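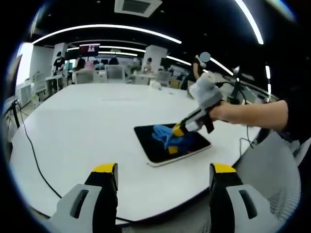

Rimantas Jankauskaitė thinks we should throw out every wiping episode where the cloth bunches up, and I've been chewing on that since this morning. His point is that if the cloth is a wad, the policy learns to push a wad. Fine. But a cloth on a tablet screen bunches up if you so much as look at it, and I'd like the thing to see some of that before it meets it on its own.

So, question for the room. We're doing the tablet wiping task with two hand-held grippers, blue cloth, big white table in the office. Target is 50 good episodes per operator before we train anything. I have 34 I'd call good and a pile I'd call arguable. Do I keep the arguable ones?

– pikselmoth

---

**gantry_gus**

Keep them, tag them. You can always filter later, you can't go back and un-delete. We had a folding set on the Ustis project where somebody cleaned up the "ugly" episodes in May and the policy that came out was gorgeous right up until a corner flipped over. Then it just kept going as if the corner was where it should be. Weeks of that.

What do your tags look like right now? If it's just good/bad I'd start there.

---

**pikselmoth**

It's good/bad, yeah. Plus a free text field that says things like "ok i guess" in my own handwriting, so to speak.

---

**gantry_gus**

lol. Ok so split it. Did the task finish, was the motion clean, what state was the cloth in at the start. Three fields, takes you a few seconds each if you do it right after recording. Do it a week later and you'll be guessing.

---

**nora.b**

I'm with Rimantas on this one, sorry Gus. At your size every episode carries a lot of weight. If a third of the set is somebody fighting a wad of fabric, you've got a model with strong opinions about wads. In a huge dataset sure, throw it all in. In a set this small I want the demos boring. Same speed, same first contact, same end.

Once the boring version works, add mess on purpose. Mess you picked, with a recovery in it. An operator who pokes at a lump and gives up isn't teaching anyone a thing.

---

**pikselmoth**

The recovery part is interesting. A lot of my arguable ones do have a recovery – the cloth bunches, I pinch it near the top of the tablet with the one gripper, hold the bottom with the other, and pull it flat. They're slow and kind of clumsy but the cloth ends up flat and the screen gets wiped.

And then there's the other kind where I stop for ages and think about my life choices.

---

**gantry_gus**

First kind is gold!! Keep every one. Second kind, trim the pause or bin it. Pauses are poison, the policy sees "cloth, cloth, cloth, nothing happens" and learns to sit there.

---

**nora.b**

We agree on the pauses at least. I'd bin them, trimming makes a jump in the wrist view if your hand drifted even a little while you were thinking.

---

**tellow_tim**

Jumping in with something nobody's raised, which is the table. Glossy white? We collected on a shiny table at Tellow and the ceiling lights showed up in it as streaks. Tracking was mostly ok but every so often the pose would hop sideways when the operator leaned in. It took us forever to connect the two. Check your trajectories for hops before you argue about cloth, some of your "clumsy" might be the tracker.

Also a tablet with the screen off is a black mirror. Just saying.

---

**pikselmoth**

Oh no. It is glossy. It's really glossy, and the lights in here are those long curvy strips.

Going to plot some of them now, back in a bit.

---

**Barbieri**

While we wait: I'd leave the shiny table alone. Everybody's first instinct is to put a matte cloth over it and then the policy only works on the matte cloth. If the robot is going to wipe tablets in offices, offices have shiny tables and people walking through the back of the shot. Collect in the place you'll use it.

---

**tellow_tim**

Sure, if the poses are right. A realistic background with wrong poses is just wrong data with nice scenery. We ended up sticking a few printed patterns near the work area, moved them every session, and the hops went away. Didn't hurt anything at test time that we could see.

---

**Barbieri**

Moving them is the important bit. I've seen it done with them fixed and the model wouldn't work without its stickers, like a kid with a blanket.

---

**pikselmoth**

Ok, back. Plotted all of the arguable pile. There are hops in 2 of them, both when I reach over from the far side. The rest are smooth, so the clumsy is all me. Good to know I guess!

I showed Rimantas the recovery ones and he's softened a bit. He'll take them if they're tagged separately so we can train with and without and compare. He still wants the stalls gone and I'm fine with that.

One more thing though. The cable on the gripper. It loops off the top and if I turn my wrist the wrong way it tugs, and I think I've been starting all my wipes from the same side to avoid it. Does that matter?

---

**nora.b**

Yes, it matters. You're teaching it your cable. Clip the cable to your sleeve above the elbow with some slack, and rotate the tablet between episodes. A real rotation too, not a nudge.

---

**gantry_gus**

What Nora said. And swap operators if you can, we used Pikum to shuffle who did which start position and it showed us one guy had done practically all the left-side ones. Pencil and paper would work just as well.

---

**pikselmoth**

Ok. Sleeve clip, rotate the tablet, three tag fields, stalls in the bin. I'll redo the ones with hops and post the with/without numbers when I have them. Does anybody have a clip they like that doesn't chew up the cable jacket?

---

**Barbieri**

Velcro strap. Loose.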